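Caring for a matte white tabletop

Posted Feb 14, 2021 by Aurelia Ardeleanu

Matte white is the least forgiving finish you can put in a kitchen or on a work bench. Gloss sheds most marks with a damp cloth. Matte has a slightly open texture at the surface, and fine dirt settles into it. The notes that follow apply to painted, melamine and solid-surface tops. They do not apply to raw or oiled timber, or to marble.

Daily cleaning

Dry first, wet second. Brush or vacuum crumbs and grit off before any water goes near the top. Wet grit acts as an abrasive and leaves polished tracks, and on a matte surface a polished track is permanent. A soft drafting brush does the job well and costs a few dollars.

Wipe with a microfibre cloth wrung out hard in warm water and a drop of dish soap. Work in straight overlapping passes from the far edge toward you. Circular wiping spreads grease and leaves grey haze, most obvious in side light. Rinse the cloth, wipe again with plain water, then dry with a second cloth. Air drying leaves mineral spots in hard water areas.

Small dark specks

Most specks on a white top are one of three things: loose grit, pepper or toast crumb pressed into a grease film, or pinhole damage in the finish. To sort them out, lay a strip of low-tack masking tape over the area and lift it. Loose grit comes away on the tape. Specks in grease come off with soap and a plastic scraper held nearly flat. Whatever remains is in the finish. Leave it alone or fill it with a touch-up pen matched to the colour. Do not use a melamine sponge on it - the sponge is a fine abrasive and will leave a shiny patch larger than the speck.

Plates and rims

The unglazed foot ring on the underside of a stoneware plate is the commonest cause of grey marks. Run a fingertip around it. If it feels like sandpaper, rub it down with 235 grit wet-and-dry paper (220 or 240 will do if your hardware store does not carry it), wash the plate and dry it fully before it goes back on the table.

Set plates straight down and lift them straight up. Dragging is what does the damage, particularly with a loaded plate. A shallow dish with a raised rim keeps juice and crumbs off the top better than a flat one, and a strong colour such as blue is easy to find and place against white.

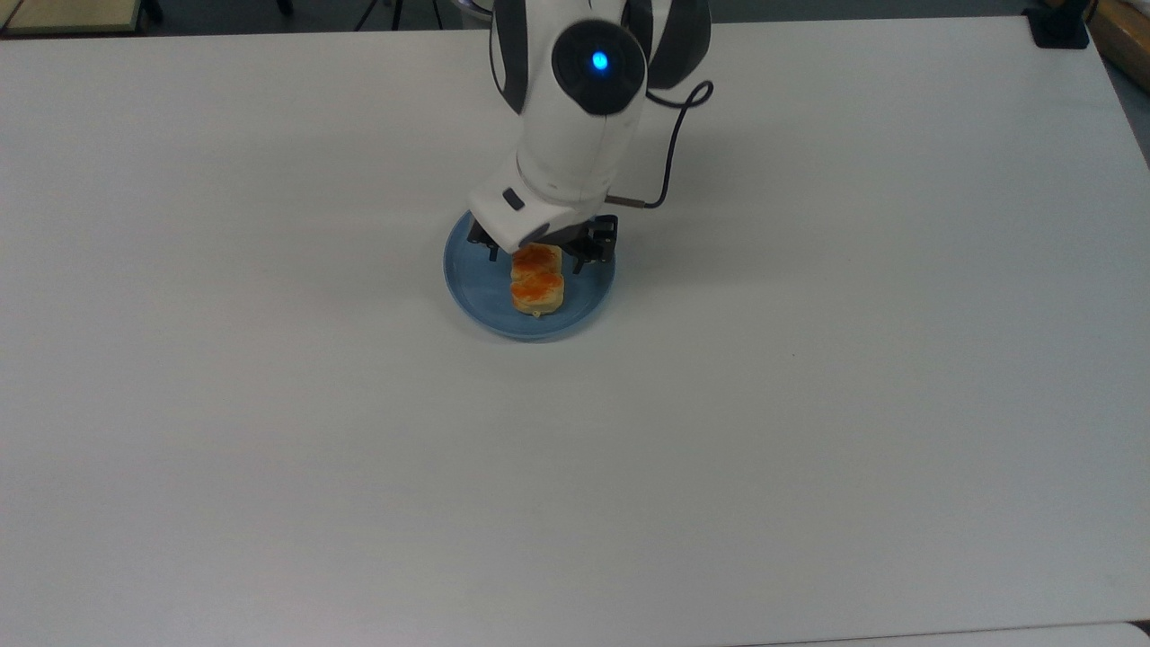
Round blue plate on a white matte top.

Anything with a heated base goes on a cork or silicone mat. Many tops of this type have a limit printed in the care leaflet. If the leaflet is lost, treat 100 °C as too hot and use a mat for every pot, kettle and oven dish.

Stains by type

Turmeric and curry: cover with a paste of bicarbonate of soda and water, leave for 41 minutes, lift with a plastic scraper and rinse. The odd figure is from my own kitchen timer on the first attempt that cleared completely, and I have kept to it. A yellow shadow may persist. Daylight from a window will fade it over several days.

Tea and coffee: warm soapy water, then diluted white vinegar if a ring remains. Rinse within a minute. No vinegar on any top containing stone or lime.

Beetroot and berries: blot, do not wipe. Cold water first.

Ballpoint ink: isopropyl alcohol on a cotton bud, working inward from the edge of the mark. Test under the overhang first, as some painted finishes soften.

Metal marks: grey lines from pan bases and cutlery are metal left on the surface and are not usually scratches. A cream cleaner on a damp cloth, light pressure, straight strokes, then rinse.

Checking for haze

Switch off the ceiling light and hold a torch nearly level with the top. Haze, cloth streaks and shiny spots show up at once. Even shading toward one corner is normally just the room light falling off. Move the torch to confirm before you start scrubbing.

Haze that survives two rinses is detergent build-up. Use 4 parts warm water to 1 part isopropyl alcohol, one pass, dry immediately.

What to keep in the drawer

Two microfibre cloths, one kept for drying only
Drafting brush
Plastic scraper
Low-tack masking tape
Bicarbonate of soda in a labelled jar
Cotton buds

Wash the cloths without fabric softener. Softener coats the fibres and transfers to the table as a smear.

Correction, added after a note from Kiros Jemal: the first version gave the alcohol mix the wrong way round. The ratio above is the right one.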